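Visit to the Umel shared workshop, April

Our group has been trying to get a robot build going for most of a year, and so far we own two boxes of servos and a lot of opinions. Umel has been at it longer. They rent two rooms above a tile showroom on Chevalier Street and use one of them for a build they call Iltex, a home helper robot with two arms and five-fingered hands. They agreed to let four of us come over for a morning, and I said I would write it up for the newsletter.

We got there a little after 9. Parking is behind the building and the stairs are steep, so anyone planning to bring a machine over for one of their test days should ask about the freight elevator first. It has to be unlocked from the showroom side. Coffee was in the front room, where the lathe and the two printers are, and we spent longer there than planned talking about filament.

The back room is where Iltex works. They set it up to be like a room in someone's apartment, with furniture at ordinary heights and a floor that shines under the lights. The shine was on purpose. Their first version of the vision software did fine on a gray mat and then got lost on a polished floor, so they stopped using the mat.

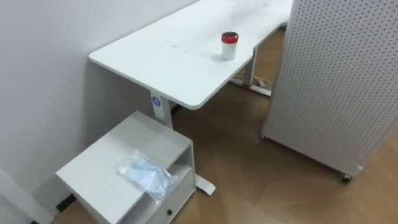

The work area in the back room: desk, low cabinet and the pegboard panel on casters.

The desk is height-adjustable, and they change the height between runs. I asked how often and was told whenever the results start looking too good. The pegboard panel gets rolled to a new spot as well. It does two jobs, hanging tools on build nights and blocking the robot's view on test days. A robot that has only ever seen the whole desk does badly when half of it is hidden.

The task they are working on now is a tidying job. The robot has to find a bag of something soft, pick it up from the low surface, and put it somewhere else. Soft clear bags are a bad thing to ask a robot to pick up. The depth camera has trouble with clear plastic, the shape changes every time the bag is touched, and the fingers can close on the loose end and come up with nearly nothing inside them. The cylinder with the red lid on the desk is an easier item. They have it down to the point where they only run it as a warm-up.

Money came up, as it does. They have put 3000 dollars into the hands alone, counting the ones they broke. The arms were bought secondhand from Drastex when that shop closed its training room, and they came with no manuals. Two members spent the winter working out the connector pinouts with a meter and a notebook. The notebook is still on the shelf and we were allowed to photocopy it, which by itself made the trip worth it for us.

The hands wear gloves. Bare fingertips slid off plastic, and the rubber pads they tried next peeled away after a few sessions. A dark fabric glove grips better and keeps grit out of the finger joints -- they go through a lot of them. They also told us to leave slack at the wrist, or the fabric pulls on the thumb when it swings out.
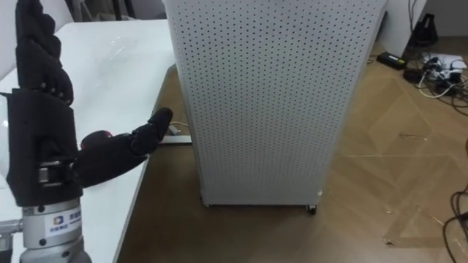 The gloved hand with its thumb out, and power strips on the floor at the back.

We asked for specifics on the wrist, since ours is the part that keeps failing. Their answer was a metal bracket between the hand and the last joint, with a slot in it so the hand can be taken off without disturbing the arm. Swapping a hand takes them 20 minutes. Ours takes an evening. They run the bolts in with threadlocker and check them every 18 hours of running time, and they keep the log on a clipboard by the door.

Cables are their weak spot and they said so before we did. Power comes in at the far side of the room and everything has to cross the floor to reach the work area. They have a ceiling track on order. Until it goes up, the rule is that one person watches the cables during any run where the robot's base moves, and that person does nothing else. I would like us to copy that rule even if we copy nothing else.

Other notes from the morning, in no order:

They reset the objects by hand after every attempt and do not try to put them back in exactly the same place.

The stop button is on a long lead and stays in somebody's hand. They have a wireless one too and do not trust it.

A test day is 100 attempts, then they quit, even if things are going well. Attempts made after people are tired were the ones where hands got broken.

Failed attempts are kept. Their training folder has a lot of fumbled bags in it, and they think the software got better once those were left in.

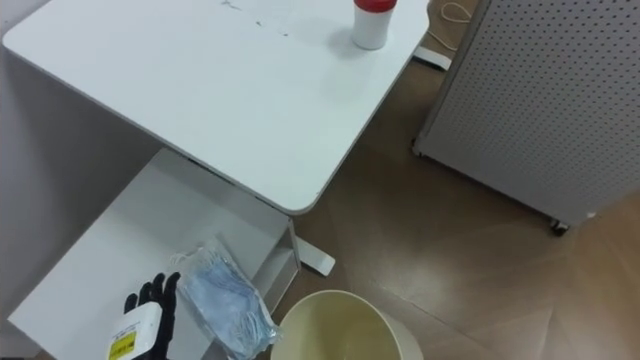
BAGS AND SOFT ITEMS

The bag they have been using holds light blue face masks. Packed like that it has some body to it, and the blue gives the camera something to see through the plastic. The hand comes in low with the fingers spread and a little curled. They found that coming straight down on a bag pushes it flat against the surface, and then the fingers have nothing to get under. From the side there is usually a fold to catch.

Where the bag sits matters more than I expected. On the open part of a surface it slides away from the fingers. With an end hanging over the edge it is easier to catch but also easier to knock to the floor, so they practice both. The plan for the summer is to go from masks to bags of socks, then to an empty bag, which they expect to be the worst of the lot.

We left at noon. They would like to visit us in return, and I told them we need until fall to have something on a bench that moves. Before then we need a decision on gloves, a price for the wrist bracket (they will share the drawing), and someone willing to type up the pinout notebook. The photocopy is in the blue folder in our cabinet. Please do not take it home.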